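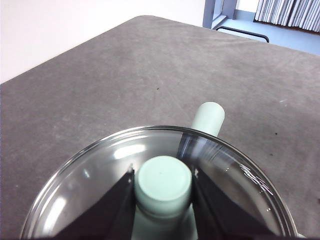 The morning check at the Skarkum cell in Cisasdale takes 10 minutes, and Muthu Varghese does it before he turns on the computer. He wipes down the gripper fingers with a dry cloth, closes each pair by hand and looks for light between the tips. If he can see any, the fingers come off and get shimmed.

The cell has two arms, and its work is kitchen handling: lids, pans, bowls, small things picked up and put down. By March it had logged 2,576 runs. Most of the trouble in that time came from the fingers.

"Glass is what finds the problem," Varghese says. "A plastic cup will forgive you. A lid tips."

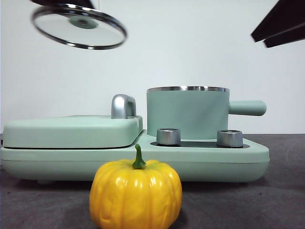
One gripper holds the glass lid by its rim. The other arm is empty.

A bad tip used to mean a full recalibration, which cost the team half a day. Ilango Bangera, who wrote the service routine, split the job in two. Every 50 runs the arms touch off against a steel pin and the software compares the reading with the last one. Every 200 runs the fingers are removed, the screws are cleaned and retorqued, and the wrist camera is checked against a printed grid. Full recalibration now happens only when one of those readings is off.

He also changed how the wrist cables are tied. They had been clipped tight to the forearm, and one wore through at the second clip. Now there is a loose loop at the joint, and the spare cable hangs on a hook next to the cabinet.

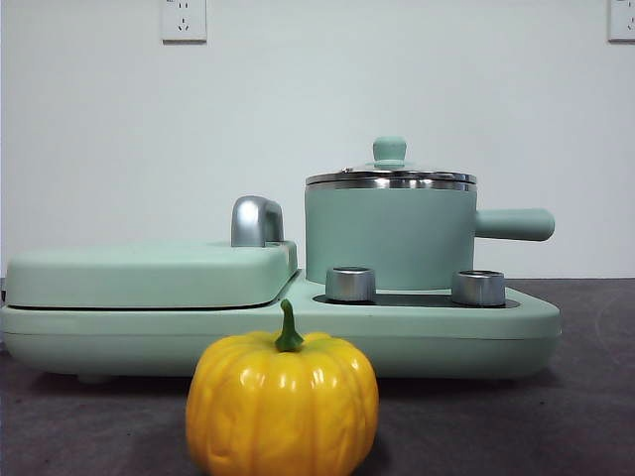

Resetting the table is still done by hand. Chandrasekhar Hegde tried marking positions with tape, but the corners lifted and he went back to measuring from the table edge. The lid goes on the pot, the pot handle is turned out to the right, and the grill side is closed before the arms are enabled.

Hegde writes each reset in a paper log, with the run number and his initials. The next item on his list is a new set of finger screws, due from Marar before the next 200-run service.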